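搬家以后,乱写一点

2018年1月4日,星期四。外面下雨,下得不大,但是停不下来的那种。暖气片在响。水还没开。趁水没开先写几行,不然又要拖到春节。

搬完了。准确说是东西都过来了,人也过来了,箱子还没拆完。走廊里靠墙一排,晚上去厕所要侧着身子。昨天踢到一个,脚趾甲边上青了一块,箱子上写着“杂”。我自己写的。什么叫杂,写的时候肯定觉得自己到时候一看就明白。不明白。到现在也没拆它,跟它赌气。

好几个人问我为什么搬,在群里懒得一个个回,干脆写这儿,以后谁问就发链接。

原来那套房子在Tilurov街,住过来过我那儿的都知道,楼梯陡,冬天窗户缝里进风,但是有那个朝南的大窗台。房东去年7月发消息说要卖,口气很客气,客气得我当时就知道没商量了。Halyna说你可以跟她谈谈嘛,也许卖给谁谁还是要出租的。谈了。人家买来自己住。那就没什么好说的了。

然后就是找房子。找房子这件事我不想细写,写了又生气一遍。看过一套厨房在卧室里的,床头就是灶台,中介站在那儿说“很方便的,早上”。早上什么,早上煎蛋溅一枕头油?还看过一套,照片上是大阳台,去了发现阳台是隔壁的,从我们这边窗户“能看到”。能看到!我在那套房子里笑出来了,中介也跟着笑,她可能以为我满意。

最后定的就是现在这套,在Turnbridge,河这边,离车站走路4站电车的距离,或者坐电车,废话。楼旧,楼道里有股洗衣粉味,邻居家养了什么会叫的东西,到现在没分清是狗还是鸟。房租比原来每个月多一点,押金3000,当天就要交,我站在楼下打电话挪钱,手冻得手机指纹都不认。Melaniia后来说你应该再看看,再等等。她说的对。但是我等不动了,十一月以后我连房源网站的那个提示音都听不得。

水开了。泡茶。继续。

想写的是收东西这件事。搬家累的不在搬,在收。搬那天反而快,人家两个小伙子,Presus的,上来就干,中间就要了一次水喝,下午就完了。账单1397,比报价单上多出来一个“楼梯费”,我想说楼梯你来看房的时候就在那儿啊,算了,他们俩真的把那个柜子扛上去了,我在后面看着都腿软。付了。

收东西就不一样。收了好几个礼拜。每天下班回来说今晚把这个抽屉弄完,坐在地上打开抽屉,然后就十一点半了,抽屉还是那个抽屉,只不过东西都到地上来了。

主要是纸。我不知道自己有这么多纸。电费单,老的,那家公司都改名了。说明书,烤箱的,烤箱前年就扔了,说明书留着,还用回形针夹着保修卡。一叠电影票根,字全褪没了,白的,热敏纸就这样。我拿着一张白纸条坐在那儿想这是哪一场,跟谁去的,想不起来,还舍不得扔。一张白纸。最后扔了,第二天早上又有点后悔,垃圾已经收走了。

还有信。这个要多写两句。

我跟Lok-yiu写过好几年的信,大学毕业以后,她回香港,我在这边。那时候也有邮件,也有各种聊天的东西,但是她说她打字的时候不会说真话(她原话),所以写信。她的字特别小,挤在一起,一页能写别人三页的内容,写到最后没地方了就转过来沿着边写,像围墙一样绕一圈。我全留着呢,以为在一个鞋盒里,结果在三个不同的地方找到,有一封夹在一本菜谱里,夹在做鱼那一章。为什么。

那天晚上就没收东西,全看信了。坐在地板上,暖气关了因为房东说最后一个月的要另算,我披着被子看。有一封她写她外婆家的阳台,写外婆怎么晒陈皮,一片一片翻,下雨了全楼的人喊。还有一封通篇在骂她当时的老板,骂得真好,现在读还是解气。有一封里她问我一个问题,很认真的一个问题,我完全不记得我回没回。我的信在她那边,我这边只有一半对话。像听别人打电话。

给她发了消息,拍了那封的信封给她看。她隔了一天回的:“你还留着啊,我的字怎么那样。”然后过了一会又发:“你回了的。回了四页。”我问她我说什么了,她说不告诉你,自己来香港看。

行吧。

所以信一封没扔。这个是原则问题。

衣服倒是好办。衣服我狠得下心。以前看那种教人收纳的书,说要把每件衣服拿在手里感觉一下,感觉什么呀,我拿起来一看就知道去年没穿,前年也没穿,袋子里去。扔之前Uliana来挑过一次,她跟我身材差不多,挑走一件灰大衣,一条我买了没拆标签的裙子,还有一双靴子她试了说小半号,还是拿走了,说“会撑开的”。上礼拜见到她一瘸一拐的。没撑开。

剩下的送去教堂后面那个捐衣服的地方。去了才知道他们周末不收,门上贴了纸。拖着两个大袋子又回来,电车上一个老太太一直看我,问我是不是离家出走。我说差不多。她给了我一块糖。薄荷的。

厨房的东西是最后收的,因为要吃饭。这是个错误,后来搬家那天早上才发现锅还在灶上,里面还有前一晚的粥。粥倒了,锅用毛巾包着,我自己抱着坐车过来的。一路抱着锅。还有那罐腌黄瓜,Halyna妈妈做的,不敢给搬家的人拿,怕碎,也是抱着。抱着锅和黄瓜进的新家,Danylo在楼下等我,看见我就说,像个难民。他说别人是搬家先搬进米和火,你是黄瓜。

说到Danylo,那天多亏他。他请了半天假,跟单位说去看牙。然后搬东西的时候真的磕到牙了,柜门弹开磕的,门牙没事,嘴唇肿起来了。第二天上班人家都问他牙看得怎么样,他说很疼。这事他让我别写,我写了,反正他从来不看我博客。

再说书。

书是最沉的,谁都知道,每次搬家都发誓以后只看电子的,每次发完誓继续买。我这次定了个规矩,看过而且不会再看的,送人;没看过而且买了超过三年的,也送人;剩下的带走。定规矩的时候觉得自己特别英明。实行起来呢,第一本就卡住了。一本讲桥梁的书,为什么买的不知道,三年多了,没看过。按规矩送。翻了一下,翻到一张图讲石拱桥怎么拆模板,就坐那儿看进去了,看了一个钟头。那它现在算看过了吗?算看过而会再看的吗?带走了。

规矩就这么完蛋的。

最后也送出去不少。小说送掉的多,有些年轻的时候觉得离了它活不了的,现在翻开看划的线,脸红。在一句特别普通的话下面划了双线,旁边还写“!!!”。我当时到底怎么了。有一本书里夹着当时的待办事项:买灯泡,给妈打电话,学法语。灯泡应该是买了。

给妈打电话这条我看了一会儿,就去打了。她在看电视,说什么事,我说没事,她说没事那我看完这集打给你。后来忘了没打过来。正常。

舍不得的是词典。纸的词典,好几本,砖头一样,现在查词谁还翻那个。但是我做翻译头几年全靠它们,有一本书脊断过,用布胶带粘的,胶带的颜色跟封面不配,丑死了。查一个词的路上会看见别的词,有时候就忘了原来要查什么。网上查就没有这条路了,直接就到了。我以前跟人说这个,人家说那多浪费时间。是浪费时间。

词典带走了,单独装了一箱,Presus那个小伙子搬起来的时候骂了一句,然后跟我道歉。我说该我道歉。

好,然后是到了新家以后。

第一晚没找到床单。明明写了箱子,“床品”,大字,画了圈。打开来是锅盖和圣诞节的灯串。那锅盖后面又引出一个问题就是床单在哪个写着锅盖的箱子里,但是没有一个箱子写着锅盖。睡的是毛巾,铺了好几条浴巾,盖大衣。还挺暖和的。半夜醒了一次,不知道自己在哪,窗户在错的那边。我在旧房子住太久了,身体记得窗户在右手边,醒来往右看,看到墙。有那么几秒是真的慌。

后来每天醒来都要重新知道一遍。到今天早上好一点,先想起来了,再睁的眼。

厕所灯的开关在门外面,我现在还是进去以后摸墙。摸一圈,想起来,退出来,开灯,再进去。朋友来也是这样,我都不提醒,在外面听他们摸墙。

热水要放很久。楼下那家说全楼都这样,顶上那家一洗澡我们就没有了,她教我听水管,听见咚咚响就先别洗。现在我会听了。像个老猎人。

附近还没怎么逛。街角有家咖啡店叫Brito,去了几次了,网不好的时候在那儿干活。咖啡一般,面包很好,有一种带茴香籽的圆面包,早上去晚了就没有。老板记性特别好,第二次去她就问我是不是还要那个,弄得我不好意思点别的。其实想试试那个夹奶酪的。下次吧。下次要是她不在的话。

再远一点有个市场,周六早上,Melaniia带我去的。她住这边好多年了,卖菜的都认得她,走两步停一下,说话,摸摸萝卜,再走两步。我拎着袋子跟着,脚都冻麻了。她跟我说哪家的鸡蛋能买哪家的不能,我当时点头,回来全忘了。只记得是戴红帽子的那家,但是忘了红帽子是能买还是不能买。买了一次,鸡蛋没问题。那大概是能买。

家具。原来的家具大半是房东的,我自己只有书架,那个要命的柜子,和一把椅子。椅子是好椅子。所以头一个礼拜吃饭是坐着好椅子,饭放在箱子上,就是“杂”那个。吃面,汤洒了一点,箱子上有个圈,这下“杂”字糊了,更不知道里面是什么了。

桌子是后来才有的。找桌子找了很久,这个要说说,我对桌子有要求。别的都能凑合。我一天里头八九个小时都趴在桌子上,所以不要玻璃的,冬天胳膊放上去冰得一激灵;不要白色的,看久了眼睛花,杯子印也明显;不要那种写字的时候会跟着晃的。还有就是我喜欢看得见木纹。这个没道理,就是喜欢。卡住的时候,一个句子怎么都翻不过来的时候,眼睛没地方放,放在木纹上比放在墙上好。小时候我家吃饭桌上有一块纹路像一只鸭子,我妹说是像靴子,为这个吵了好多年,去年过年又吵了一次。桌子早没了,没法对证。

二手网站上的桌子照片都拍得特别暗,要么特别亮,看不出颜色。写着“实木”的去看了是贴皮,角上都翘了,卖家说你不翘它它就不翘。写着“有使用痕迹”的那个,少一条腿。我问他这叫使用痕迹吗,他说你可以靠墙放。

我差点就买了!靠墙放!真的考虑了一晚上。Halyna把我骂醒的。

说回拆箱子。现在每天晚上规定自己拆一个,不许多也不许少。不许多是因为有一天兴奋了一口气拆了好多,结果到处都是,没地方下脚,又装回去几个。所以一天一个。今天的还没拆。今天在这写东西。

昨天拆出来的是照片和线。线,就是各种充电线数据线,缠成一个球。我没有一样东西还用这种插头的,但是每个人都知道,你扔了第二天就会要用。留着。放进新家的抽屉里了。新家有了第一个装线的抽屉,感觉像正式住下来了一样。

照片里面有一张旧房子的,刚住进去那天拍的,屋里什么都没有,窗台上放了一个橙子。我完全不记得那个橙子。光特别好。看了有点难受,就放回去了,没贴墙上。

上礼拜坐车路过Tilurov街,没忍住提前一站下了,走过去看了一眼。窗帘换了,黄的。楼下的信箱上我的名字还没撕,下面贴着新的名字,两个叠着。我想把我的撕了,指甲抠了一下抠不动,有人下楼,我就走了,像做贼。后来想应该问问有没有我的信。我改了地址的,但是总有几家改不过来的,比如牙医。牙医每年寄一张卡片给我,上面一颗笑的牙。今年的可能寄到黄窗帘那里去了。

对了要换地址的东西怎么这么多啊。银行,保险,图书馆,税,那个我从来不去的健身房。健身房说改地址要本人来一趟。好,那这是我今年唯一一次去健身房。保险那边打电话等了老半天,音乐是同一段钢琴循环的,弹到一个地方会卡一下,每次都卡,后来我在等那个卡。客服接起来的时候我都有点不习惯了。她问我新家几楼,有没有烟雾报警器,我说有,挂了电话才抬头看,真有,没电池。今天去买电池。记一下。买电池。

还有窗帘也没有。卧室现在挂的是一块桌布,用晾衣夹夹的,早上太亮,对面那栋楼有个人每天七点站在阳台上抽烟,穿睡衣,这个天。我们互相点过一次头。有了窗帘可能就不点头了。

Uliana问我喜不喜欢新地方。说不上。问得太早了。有的时候喜欢,比如早上电车还没几班的时候,楼下特别静,河上有雾。有的时候晚上回来走到楼下,钥匙拿出来是旧的那串,明明已经还掉了旧钥匙,手里这把是新的,但就是觉得拿错了。插进去能开。每次能开我都有点意外。

旧房子到后来我闭着眼睛能走,半夜倒水不用开灯,知道哪块地板响。这边现在哪块都响。得慢慢来,先知道哪块最响。厨房门口那块,已经知道了。

暖锅请客的事,问的人很多,我再说一遍:等箱子拆完。不要再催了。椅子也不够,目前还是一把好椅子,来了你们轮流坐。Danylo说他带折叠椅。他的折叠椅夹过我的手,不许带。

腌黄瓜还没开。Halyna说要等请客那天开,说是她妈的意思。我怀疑是她自己的意思。罐子放在窗台上,这边窗台窄,罐子刚好,我每次开窗都提心掉胆的。

茶凉了。又去烧了一壶。回来把前面看了一遍,写的乱七八糟,不改了。

差点忘了,上次有人在评论里问我那个译稿怎么样了,交了,搬家前一晚交的,最后一章是坐在箱子中间翻完的,估计看得出来,句子越来越短。编辑还没回。不想。过年之后再想。

还有上次问面包方子的,找不到了,写在一张纸上,纸在某个箱子里。很可能就在“杂”里。那等于是逼我拆它。

也行吧,要不今晚就拆它。先去买电池,商店六点关门。

桌子后来是解决了的,这个忘了往下写。颜色偏蜜色,木纹很清楚,看了好几天还没找着鸭子。

走了走了,关门前要赶到。

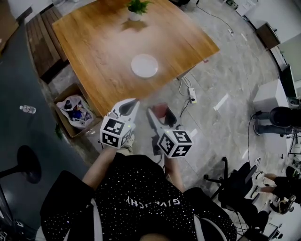 蜜色的桌面,木纹在的。鸭子还没找到。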